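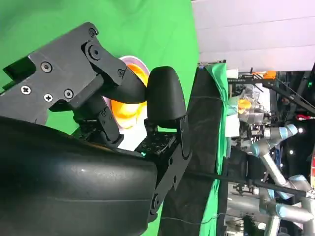

Orange-yellow in the middle, pale lavender at the rim. My favorite pair of colors!

1/ OK, a thread about orange-yellow and lavender, because I've been knitting a blanket in those two since April and I can't stop talking about it at home, so now it's your turn.

2/ The yarn is Kumosmont wool, from the shop in Prellwood with the green door. I went in for gray. I had a list and it said gray! Then I saw a basket of the yellow next to a basket of the lavender and I stood there like I'd forgotten how to shop.

3/ If you haven't tried the pair, they sit nearly across from each other on the color wheel, so each one makes the other look brighter. A strong yellow with a strong purple can be a lot (school mascot, basically). Let the purple go pale and dusty and it calms right down.

4/ My first swatch was half and half and I didn't love it. The yellow took over the whole thing. So I ripped it out and tried two rows of yellow to nine of lavender, and oh, that was the one. It looks like lamps in a row of windows.

5/ The pattern is called Clumlow. It's an old garter stitch stripe with a slipped edge, very easy, good for watching TV. You cast on 197 stitches, and yes, that's a lot of stitches. Put a marker every 20 or you'll be recounting all evening like I was.

6/ One thing I'd change: the pattern has you carry the yellow up the side between stripes. With stripes this far apart the edge pulled in and went wavy. I cut the yarn every time now and weave in the ends as I go. More work, much nicer edge.

7/ Somebody asked about daylight. Yes, look at it by a window before you commit! Under my kitchen bulb the lavender turns plain gray and the yellow goes almost peach. At 7 in the morning it's a different blanket - I keep carrying it around the house to look at it.

8/ Now I see the pair everywhere. Crocuses. The sky over the Goodall parking lot right before dark. A beach towel. A box of tea I bought purely for the box (the tea is fine, a bit too much chamomile for me).

9/ For the border I'm stuck between cream and plain white. Cream is softer, but next to the yellow it can look like it needs a wash. White is crisp and makes the lavender look really clean. I'm leaning white. Talk me out of it if you feel strongly.

10/ Yardage, for those who asked: I've used 800 yards of the lavender so far and I'm not done. The yellow lasts forever at two rows a stripe, so there'll be plenty left for a hat. Maybe mittens too!

11/ If you've knit this pair, or sewn it, or painted a bathroom in it, please post it under here. I want to see all of them. Next I'm swatching the white.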